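Folovstead to open its Bustby handling workshop to visitors in June

Demonstrations will cover cloth handling with hand-held grippers and the recording of training data for robot arms

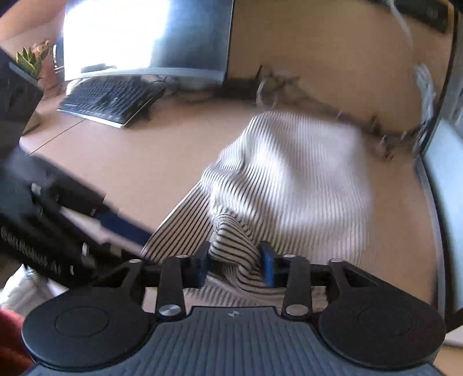 Hubert Fankhauser, Technical Communications, Folovstead

BUSTBY – Folovstead will hold an open day at its Bustby workshop in June. Visitors will be able to watch staff record handling tasks with hand-held grippers, try the tools themselves and see recorded movements played back on a fixed robot arm. Admission is free, but places must be booked.

The workshop studies the handling of soft goods, chiefly garments, towels and cut cloth. Rigid parts keep their shape when lifted and can be described to a machine by a drawing. Cloth has no fixed shape. The position of a shirt on a table after one fold depends on where it was held, how fast it was moved and what it was lying on. Folovstead's approach is to collect many short recordings of people doing the same job and to use them to train the controller of the arm.

The recordings are made with a gripper held by the operator. It closes on the cloth between two facing pads, and its position and opening are logged throughout the task. No arm is needed at this stage, so the work can be carried out at an ordinary desk, with the monitor, keyboard and cables left where they are. Striped cloth is among the materials handled, and it is a demanding one: the lines bend with every crease and blur when the fabric is moved quickly.

The current set holds 2,613 accepted recordings. The target is 4,000, after which the set will be closed and the controller retrained from the start. A recording is rejected if the cloth leaves the working area, if the log has a gap, or if the operator touches the cloth with the free hand during a task marked as single-handed.

The programme for the open day is as follows.

10.00 – Doors open. Registration and safety briefing.

10.30 – Introduction to the Ulter project, under which the recordings are made. The talk covers task design, calibration of the gripper and the checks applied before a recording is accepted.

11.15 – Live recording session. Operators will pick up, turn and fold garments. The log will be shown on a screen beside the desk.

12.30 – Break.

13.30 – Playback on the arm. The same tasks will be run by the current controller at reduced speed. Failed attempts will be left to finish and will then be reviewed with the audience.

14.30 – Visitor session. Places at the gripper are limited to 8 people per group, in 3 groups. Each visitor will make a short recording and can view the log afterwards. Visitor recordings are deleted at the end of the day and do not enter the set.

16.00 – Close.

Hubert Fankhauser said: "The pick-up is the part most people ask about, but it is only a small share of the work. Most of the rejected recordings fail later, when the cloth is being turned and a loose part of it folds under. We will show those as well. Anyone thinking of using this method should see how it goes wrong before they see it go right."

Equipment for the playback session has been set up with Mazandarani, which supplies the arm mounting and the guarding. Mazandarani engineers will be present from 13.00 and will take questions on installation, floor loading and stop circuits.

The open day is intended for people who work in laundries, garment finishing, textile recycling and hospital linen services, and for teachers and students of engineering. No knowledge of programming is assumed. Visitors who would like to see a particular material handled may bring a sample, provided it is clean, dry and free of pins. Samples must be handed in at registration.

Loose sleeves and hanging jewellery must be secured before visitors enter the playback area. The workshop is on the ground floor and has step-free access. Filming is allowed during the recording and visitor sessions. It is not allowed during playback, where part of the guarding is still under test.

Places may be booked through the Folovstead website. Press visits to the recording desks can be arranged separately, on request to Hubert Fankhauser at the Bustby office.

ENDS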